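Boards > Home Workshop > Finishes and Surfaces

New posts | Members | Search | Log in

Dark desk top or light one? Can't decide

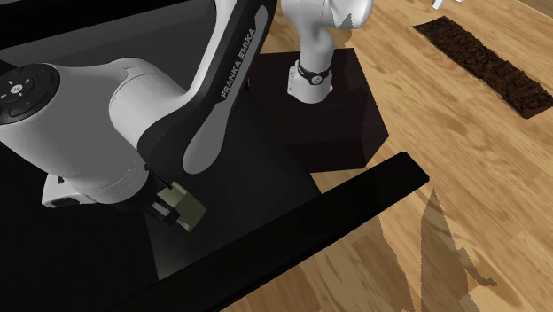 gion_schnyder
I'm replacing the top on my workbench desk in the spare room and I've gone back and forth for weeks. The old one is pale beech and shows every coffee ring. My wife wants dark to match the shelves. I like how a dark tabletop sets things off, the way that little olive-yellow block stands out, and small parts would be easier to find. But I've read that dark tops show dust all day long. The room faces south and gets sun until 4 p.m. Budget is 586 for the top and the finish together. What would you do?

rupertw
Light. I had a black top for three years and wiped it every morning. By lunch it looked like I hadn't. Fingerprints too, if there's any sheen on it.

Kuster_A
I disagree with Rupert. Sheen is the problem, and color has much less to do with it. I put a dark stain on oak with Bendel matte hardwax over it and I wipe it down once a week. Two thin coats, sanded lightly between. Go to a mid brown if you're nervous about full dark.

rupertw
Mine was matte. Still showed dust.

Kuster_A
Was it painted or stained? Paint gives you one flat color and anything on it shows. Grain hides a lot.

rupertw
Painted. Okay, that may be part of it. I'd still go light in a sunny room.

severin.ammann
South window is what I'd worry about. My dark walnut top has faded on the window side and there's a dark rectangle where the monitor stand used to be. If you go dark, move the things on it now and then for the first year. Or put up a blind.

gion_schnyder
Thanks all. I hadn't thought about fading. Ambros, how did the hardwax hold up to hot mugs?

Kuster_A
One faint ring near the front edge. I rubbed it out with a gray pad and put a little more wax on the spot. You can't do that with lacquer — you end up stripping the whole thing.

MeinradG
Check the offcut bin at Aebischer in Brudport before you order anything. I got an ash board there in June, 60 inches long, for a lot less than the cut-to-size price. Ash takes a dark stain well but test it on the underside first. The open grain goes almost black while the rest stays brown. I like it, some people don't.

severin.ammann
Seconding the test on the underside. Let it dry overnight before you judge the color.

gion_schnyder
Went to Aebischer this morning. No ash, but they had an oak board that fits with one cut. I'm going with a mid brown stain and the matte wax. Rupert, if it's dusty by lunch I'll let you know.

rupertw
I'll be waiting. Get the good microfiber cloths.

MeinradG
What did they want for the oak?

gion_schnyder
Less than half my budget, cut included.

Thread views: 781

Contact us | Copyright Sasau Workshop Boards | Back to top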